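Tadden Tabletop set - README

Notes for anyone who's bought or been lent the Tadden two-arm kit and pulled down the sample episodes with it. Last touched in March. Rough, will tidy.

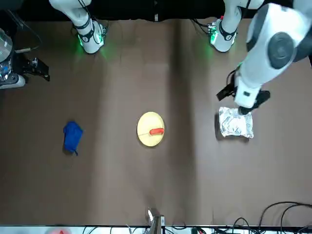 Start with the small download if you only want to see whether your loader works. It's 13 episodes, same folder layout as the full thing. Full set is 422 episodes and takes a good while on a slow line.

What you get

Recordings of the kit doing short table jobs. Plate, cloth, foil packet, a pretend sausage, that sort of thing. Household bits, all cheap to replace. One job per episode. Some use both arms, plenty use just one while the other stays parked, and the parked arm is still logged, so don't strip those columns thinking they're dead.

Folders

episodes/ one folder per run, numbered
notes/ plain text, one line per run, what was asked
calib/ camera and arm offsets
old/ ignore

Each episode has the fixed camera video, joint positions for both arms, gripper opening, and a timestamp column. Timestamps are in seconds from the start of the run, not clock time. Left and right always mean the robot's left and right. This catches people out. If the arm you're looking at seems to be on the wrong side of the video, it isn't, read the sentence before this one again.

Two sites

Recorded in 2 places, Cliston and Rillwood. Same kit, same mount height, different tables and different light. Cliston has a window and the shadows move through the day, Rillwood is all ceiling lamps. The site is in the first line of every notes file. If you train on one and test on the other expect a drop. We did.

Loading

Version 2 of the Salcedo loader reads it straight off. Version 1 will open the files but swaps the gripper columns without telling you. Please don't use version 1.

If you're writing your own, read calib first, then episodes. Missing values are blank, never zero. A zero in the gripper column means shut.

Known problems

- Foil is hard. It's shiny, changes shape every time it's touched, and the depth numbers over it are rubbish. Use the colour video for those runs.
- Cloth has no fixed starting shape. We dropped it and left it however it landed.
- Cables and spare kit get into shot round the edges. Not masked. Crop if it bothers you.
- A few notes files say "packet" and others say "pouch". Same thing. Will fix.
- Camera was nudged at Rillwood partway through, there are seperate calib files for before and after. Check the name.

Is it any good as a kit

Fair question, gets asked a lot. For slow table work, yes. Setup took us a morning, most of it cable runs. Arms hold position well and the grippers cope with soft stuff better than I expected. Thin flat things are where it struggles, picking up the edge of a plate is a pain and you end up dragging it to the side of the table first. The manual is thin on gripper settings, so ours are in calib/grip.txt, copy them and adjust.

Wouldn't buy it for anything heavy or wet.

Not included

No sound. No force readings, the kit we had didn't come with teh sensors. No failed runs in the small download, they're only in the full set, marked F in the notes.

Use

Free for teaching and research. Ask before putting it in something you sell. If you find a broken episode send the number and the site, the number on its own is no use as both sites started from one.

To do

- rename packet/pouch
- shorter clips for slow connections
- delete old/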